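Handheld grippers: is a marker cube worth it over onboard camera tracking?

Posted by Gemechu Kumsa in Hardware & Rigs
December 16, 2021

I have been handed the job of choosing a handheld gripper setup for our shop, mainly because I was the one who went to get coffee while it was being discussed. We do small-part packing and we want to record a person doing a task by hand, then use the recordings to teach the arm. The arm exists. The person exists. What sits in the person's hand is the open item.

I've narrowed it down to two ways of doing it and I can't get a straight comparison out of anyone.

Option one is the Jernar handle with a printed marker cube on top. The pose of the tool comes from cameras seeing the cube. The sales engineer loves the cube. He talked about the cube for most of a phone call.

Option two is the Drulel handle, no cube, where the pose comes from the wide-angle camera on the tool itself, working out where it is from the room going by. Their sales engineer thinks cubes are for children.

What I'd like to know, from people who have used both or at least been annoyed by both:

How much does the room matter? Ours has one painted wall with nothing on it, a long bench, and a window. I have read that plain walls are bad for the onboard kind and that windows are bad for everything.

How bad is it when two tools work close together? Most of our tasks need both hands, and one hand is forever getting in front of the other.

Finger pads. Both vendors offer ribbed rubber and both offer smooth. Both say theirs is the right one. We handle plastic caps, small cartons, and a pump bottle that everyone here dislikes.

Budget is fixed, deadline is not, which I gather is the wrong way around. I can borrow one set of each for a short while, so if there's a test I should run before signing anything, tell me that too. I would sooner look foolish now than in October with a purchase order stapled to me.

Thanks in advance.

Teodor Szulc

Go with the cube. We have the cube and it works fine. Print it on matte paper or the lights will eat it.

Smooth pads are useless, by the way. I don't know why they sell them.

Greer Lennox

I'm going to disagree with Teodor a little, although he's right about the matte paper.

I spent a good part of this year running both kinds side by side, first at a place with a proper lab and then in an ordinary office, which is where I learned things. A lab flatters everybody. If you're borrowing units, test them in the room you're going to use, with the chairs and the cables and the person who always leaves a light off. Don't tidy up for it either.

On your first point, the room matters more for the onboard kind than the vendor will admit. The tracker needs stuff to hang on to: corners, edges, anything that stays put and looks different from its neighbor. A brick wall is decent for this, with one catch, in that bricks look a lot like other bricks. What saved us was everything that wasn't brick. Papers on the wall, pipes, lamps, the beams overhead. A plain painted wall by itself is going to hurt you. You can cure a good deal of that by taping up some posters. We used old safety notices, and I like to think they finally prevented something.

The wide lens helps, too. It sees so much that one blank wall is only part of what it's got. The price is that every straight line comes out shaped like a banana, and your calibration had better be good. I redo mine whenever a tool gets dropped, and tools get dropped.

We set up a white table against the brick, put a lamp on it, and had both hands working over it. The views came off the tools like so:

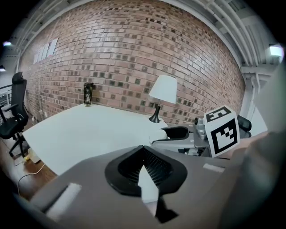
Brick, beams and a lamp in both, with the fingers low in the view and the other hand's gripper off to one side.

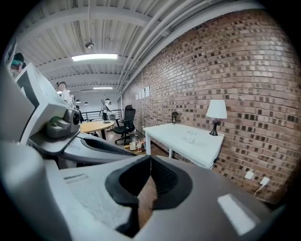

Now for your second point, two tools close together, which is where I lost most of my hair. A cube is a great thing so long as a camera can see it. With one hand reaching across the other, an outside camera loses the far cube at just the moment you care about, which is the moment both hands are on the same part. You can add more outside cameras. We added more outside cameras. Then somebody leans on a tripod and you get to learn about calibration all over again.

Seeing the other hand's cube from a camera on the first hand is a different matter, and I think it's the best argument for having a cube at all. You get the position of one hand relative to the other straight from the picture, no map of the room needed. For a two-handed task that's the number I'd want most. If Jernar will sell you a cube as an add-on for somebody else's handle, ask. They'll act surprised. They will also have a part number.

So my answer to cube or no cube is both, if you can stand the bother: onboard tracking for where each hand is in the room, and a cube on at least one hand for where the hands are relative to each other. When the two disagree you have caught a bad recording early, and it costs you a minute in place of a week.

Some numbers, since I kept a log. Out of 298 two-handed recordings with outside cameras and cubes alone, we threw away 34 for losing a cube in the middle. Losing it at the start or end I let slide, as people are mostly just waving then. I won't give you the matching figure for onboard tracking because we changed the lens halfway through and I'd be comparing my mood to the weather.

Windows: pull the blind. Sunlight moves across the wall over an afternoon, and the tracker will fall in love with a shadow edge and follow it home.

Pads. Ribbed for cartons and caps, and I'd take a wide soft pad over a narrow one while people are still learning to squeeze. Beginners squeeze everything as though it owes them money. Smooth isn't useless, though. We had ribbed pads catch on thin film wrap and drag the whole package along, and smooth ones let go cleanly. For your pump bottle I have no advice, only sympathy. Put the same pads on the robot that you had on the handle, down to the batch if you can manage it. We skipped that once. The recordings said the grip was fine and the arm said otherwise, with a carton of caps as its witness.

A test to run while you've got the loaners:

Pick one dull task. Ours was moving a cup from one end of the table to the other and back to a taped mark. Do it with each handle, same person, same table. Start and end every run with the tool in a fixed cradle so that you know the true position at both ends. Whatever the tracker says at the end, minus what it ought to say, is your drift. Do it slowly, then do it at the speed you'd use if your lunch depended on it. Fast is where the onboard kind shows its blur, and you'll want a short exposure and more light than looks reasonable.

Then do the same again with a second person working the other hand, deliberately getting in the way. Vendors hate this one.

Last, have somebody walk through the background the whole time. Trackers like things that hold still and people are bad at it. If yours shrugs off a colleague going past to the printer, that tells you more than the data sheet does.

One more item and I'll stop. Weight. Lift each handle for a full hour before choosing. The Drulel one we had felt like nothing for the first 3 minutes and like a bowling ball by the end of a session, as all the weight is up front past the wrist. Our best operator, Mei, wound up hanging hers from the ceiling on a spring. It looks ridiculous and the recordings got better that same afternoon.

Arnar Snorradóttir

Mostly agree with Greer. Adding what wasn't covered, the boring half of the system.

Check the clocks. If you run two handles, you have two cameras and two opinions on what time it is. We used a Mykhailiuk controller to trigger both, and before that we clapped in front of them like a film crew. The clap works, to a point. The clocks wander apart over a long session, so clap at the end as well and see how far off you are. I once chased a grip problem for days that was one camera running late. The left hand was closing before it arrived.

Check how the gripper opening gets measured. Some handles read it from an encoder, and some work it out from the picture by looking at the fingers. Looking at the fingers is cheap and it's fine until a big object covers them up. Your cartons may be big enough. Try the biggest one first.

Check storage. Wide-angle video from two tools fills a drive faster than the brochure suggests. We have 674 recordings on the shelf now and I can tell you the naming scheme we started with was a mistake, the second naming scheme was also a mistake, and the third is pending.

On the cube, mind the edges. Ours was paper glued to a printed block, and when the corners lifted the pose went soft a good while before anyone could see the damage by eye. We print straight onto a rigid sheet now. Leave a white margin outside the black border of each marker as well, or the detector gets fussy over a dark background.

If it's cost you're worried about, Lostden sells a bare handle with no camera and a standard mount on top. The fingers are so-so and the trigger squeaks. You can swap the fingers. I have made my peace with the trigger.

Gemechu Kumsa

Thank you all. The loaners are booked, and I've started a pile of posters for the painted wall. Greer, I called Jernar about a cube on its own. They were surprised, and then they read me the part number.

Arnar, does the Lostden mount take the Drulel camera without an adapter? Their drawing shows the screw holes in two different places depending on which page you're on.

Arnar Snorradóttir

Second page is the correct one. You'll need longer screws.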